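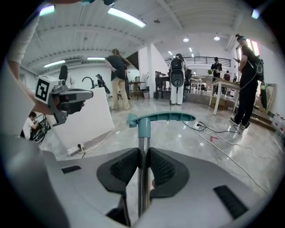
Is the Hayes bursary still taking applications for the coming year?

Applications are open until the end of October, and anyone enrolled in a theology or pastoral studies course can apply, part-timers included.

Posted in January by the Bursary Coordinator, Grestthorpe

I put that question first as it's the one you forwarded me the most! Now for how the money's been going.

You gave us enough for 11 bursaries and we've awarded all of them, which I'm really chuffed about. Four went to students doing their units by distance from Murside, where the nearest college library is a long drive away (and the road floods). I'd budgeted for textbooks and fees, but what people kept asking for was petrol and childcare during the residential weeks, so I've let them spend up to $50 a week on either. I hope you're happy with that — tell me if you'd like it capped differently next round.

The essay part was harder going. We asked for 2081 words in the first version of the form, which was my typo, and a few applicants very dutifully hit it on the dot. The form's fixed now. The essays themselves were a joy to read, especially the ones on hospital chaplaincy and on women preaching in small country parishes.

Zumard, the online system we're using for the forms, is fine for applicants but a pain for referees. Two ministers gave up and posted me their letters, so I typed those in myself. I'd like to stay with it for one more round before we think about changing, mostly so I don't have to learn another one.

Still to do: the mentoring pairs (I'm short a couple of mentors with a background in Old Testament) and the second payment, which goes out once I've got everyone's enrolment confirmed. I'll send you the receipts with the next report.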